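Steser 40 Litre Lidded Storage Box

Home > Storage > Boxes and crates > Lidded boxes

£19 each
In stock. Usually sent out the next working day.
Delivery is free on orders over £40.

The Steser 40 is a general storage box for lofts, garages, sheds and spare rooms. It is the middle size in the range and the one we sell most of. The body is moulded in one piece and the lid is clear enough to see what you have put inside without opening it. Two clips, one at each short end, hold the lid down.

Choose your colour: blue, green, smoke or clear
Choose your pack: single, pack of three, pack of five

About the box

The Steser range replaced the older Jusico boxes in our shop last October. If you already own Jusico boxes, please note that the lids are not interchangeable. The footprint is close enough that the two will stand side by side on the same shelf, but a Steser box will not stack safely on top of a Jusico one. The rim sits slightly further in and there is nothing for the base to grip.

Steser boxes stack with each other. There is a shallow step moulded into the lid, and the base of the next box drops into it. We recommend stacking no more than four high when the boxes are full. Put the heavy ones at the bottom. Books are the usual cause of cracked lids in boxes that come back to us, and a 40 litre box full of hardbacks is more than most people will want to carry anyway. For books we suggest the 19 litre size.

Empty boxes nest inside one another with the lids off. A pack of five takes up little more room than two closed boxes, so they are easy enough to put away between house moves or after Christmas.
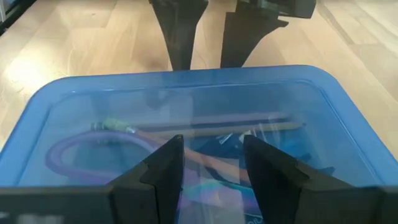
The lid seal is dust resistant. It is not airtight and it is not waterproof. A box kept in a dry shed will keep dust and most insects off the contents, but it should not be left outside in the rain. For damp garages, put a sachet or two of silica gel in with clothes and paper. We sell these separately in packs of ten.

Label holders are sold as an extra. They clip over the rim on either long side and take a standard card. They can be moved from box to box, and they do not get in the way of stacking.

Specification

Capacity: 40 litres
Material: polypropylene
Colours: blue, green, smoke, clear
Lid: tinted to match the body, see-through
Closure: two end clips
Stackable: yes, up to four high when full
Nestable: yes, with lids removed
Food safe: no
Suitable for outdoor use: no
Made by: Steser
Product code: ST-109

Care

Wash by hand in warm water with a little washing-up liquid. Do not put the box or the lid in a dishwasher. The lid marks easily if you use a scouring pad, and once it has gone cloudy there is no way of bringing it back. Sticky labels come off best with a hair dryer on a low setting.

The plastic becomes brittle if it is kept in strong sunlight for long periods. In very cold weather, open the clips gently. Replacement clips are £1 a pair and replacement lids are £6. Both can be ordered from the spares page using the product code above.

Other sizes

Steser 19 litre: books, tools, paperwork. £12
Steser 40 litre: clothes, toys, bedding for a single bed. £19
Steser 80 litre: duvets, tents, cushions. £31

The 19 and 40 litre boxes share the same lid width, and two of the smaller ones will sit on top of one 40. The 80 litre box has its own lid and should be stacked only with others of its size.

Shelving to match

The box fits the Roussel steel shelving unit, two to a shelf, with the short ends facing out. You will need to set the shelves on every sixth slot to leave room for the clips. It also fits the deeper Roussel unit, which takes four to a shelf in two rows.

Delivery and returns

Orders go out from our warehouse at Pladside. Single boxes are sent by parcel carrier. Packs of five are sent nested, with the lids wrapped separately, so please check that you have five of each before throwing away the packaging.

You can return unused boxes within 30 days. Please keep the cardboard sleeve. If a box arrives cracked, send us a photograph of the damage and the packing label and we will post a replacement. There is no need to send the broken one back.

Trade orders

We supply schools, charity shops and removal firms. Prices are lower on orders of 40 boxes or more, and we can quote for up to 1000 boxes from stock in blue. Other colours in large numbers take longer. Use the trade form or ring the warehouse before 4pm.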